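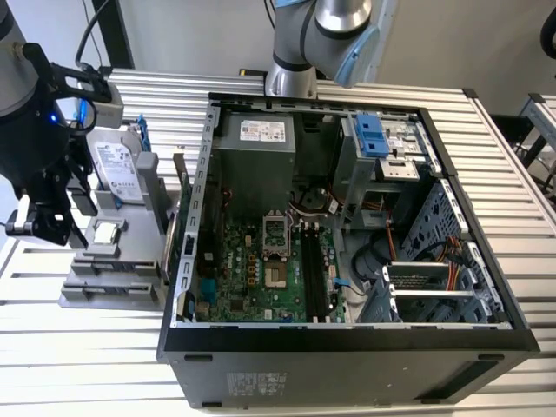 Groundwater at Drendholm

The well at Drendholm was drilled to a depth that the county file gave in two different figures, and the surveyor had been sent to settle which one was right. The job sheet from Heklow allowed one day for the drive and one for the work. It listed the well, the access road, the key number for the gate and the name of the pump, a Haruna submersible, installed in August of a year the form had left blank.

The gate key did not fit. The surveyor walked the fence until it ended at a ditch, stepped across the ditch, and came back to the well from the other side.

The wellhead had a steel cap held by 7 bolts and one empty hole. The bolts came out without much trouble. The surveyor laid them on a cloth in the order they had been removed, clipped the tape to the casing and let it down. The static level read higher than either file suggested it should. The surveyor wound the tape in, dried it, and let it down again. The second reading agreed with the first to the width of a pencil line.

Depth to water and depth of hole are separate measurements, and the office had not asked for the first. The surveyor wrote it down anyway, in the margin, with the time beside it.

For the total depth a weighted line was used. The weight was a brass cylinder, and a person who had done this often enough could feel it touch bottom through the fingers: a slackening, then a faint tilt as the weight leaned over. The line went past the first figure in the file. It went past the second. The surveyor stopped, locked the reel and checked that the counter was turning with the drum. It was. The line was still taut.

The truck held one spare spool. The surveyor spliced it on with a flat knot, marked the splice with tape, added the offset to the notebook and continued. The light had moved from the cab to the tailgate by the time the second spool ran out. The line hung straight in the casing and did not slacken.

Procedure for an indeterminate depth was on page 9 of the field manual. It said to record the maximum length deployed, followed by a plus sign, and to note the condition of the line on recovery. The surveyor recorded the length and the plus sign.

Recovery was slow. The line came up wet for the distance the static level predicted it would, and then for a good deal less than the rest. The lower part was dry. The surveyor stopped the reel and took off a glove to be sure. There was dust in the weave of the line, pale and fine, and the brass weight was warm.

The manual had no page for that. The surveyor put a little of the dust in a sample bottle, labeled it, wiped the weight and returned it to its case. The cap went back on with its bolts in their original order. The empty hole was noted as a deficiency.

At the motel in Drustmont the report took 2 hours. The form had a field for each of the disputed depths and a box to tick beside the correct one. The surveyor left both boxes clear and wrote the measured length on the line below, with its plus sign, dated 2019-04-14. Under remarks there was room for one sentence. The surveyor wrote that the line had been dry below the water and asked for a longer one.

The reply came before breakfast. Heklow thanked the field office for its report, pointed out that one of the boxes had to be ticked, and confirmed that 5 more spools had been sent to Drendholm by freight. The surveyor read it through, paid for a second night and went out to look for a bolt.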